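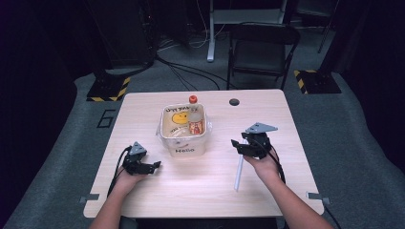

DRINDELL, February

Natália Serrano had 1,596 clean examples by the time the coffee ran out on Friday. The job called for 2,000 before anyone could go home for the weekend, and Proveck paid for clean ones only.

She worked at table six with a gripper in each hand. The bin sat between them with its bag folded over the rim and "Hello" written on the front in black marker. Radymyr Hutsuliak had done the lettering. He had also drawn the yellow smiley face on the inside back wall, and the supervisor had let both stay, on the grounds that a model ought to see a bin somebody had written on.

The task was trash. Pick it up, put it in, open the grippers, wait for the beep. Bottles were easy. The thin white stick was the worst thing on the list, and she had it next.

"Go slower on the close," Radymyr said from the next station. "They threw out forty of mine last night."

"For what?"

"Hesitation."

She thought about that. Somewhere in Veltholm there was a machine that would learn to clear tables from her wrists, and it would not hesitate, because hers had been cut out.

She brought the right gripper down over the end of the stick and squeezed. It slid. She tried again and it rolled a little toward her. On the third try she had it, and she carried it over the rim and held it there a second longer than she needed to.

"That's a reject," Radymyr said.

"Maybe."

She let go. The beep came. The counter on the wall went to 1,597 and stayed there – no red light, no message from the reviewer upstairs.

Natália set the grippers down, shook out her hands and asked him whether the machine by the stairs still took coins.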